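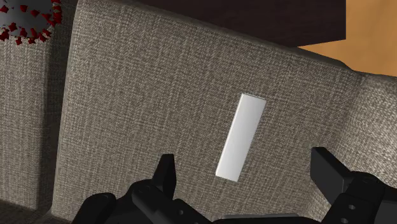 Generating grasp labels for thin objects on soft furniture

The steps assume Wendska is installed and one household scene loads without errors. They cover flat, narrow objects lying on upholstery, viewed from the wrist camera.

1. Load the scene and place the object on the seat cushion, clear of the backrest and arms. Let physics settle before saving the pose.

2. Sample 8 yaw angles per object. Keep the gripper open and set the closing direction across the short side of the object.

3. Move to the pre-grasp pose. Both fingers should be visible in the wrist view, one on either side of the object. If a finger overlaps it, shift the wrist sideways and render again.

4. Lower in steps of 2 mm. Cushions are rigid in the default build - stop at first contact and back off one step.

5. Close, lift, and hold for 6 seconds. Label the trial a success only if the object stays between the fingers.

Our set contains 791 trials after filtering. Failures are kept with their labels. Evaristo Meléndez wrote the filter script; Jintana Suksawat maintains the scene files.

Last revised May 12, 2026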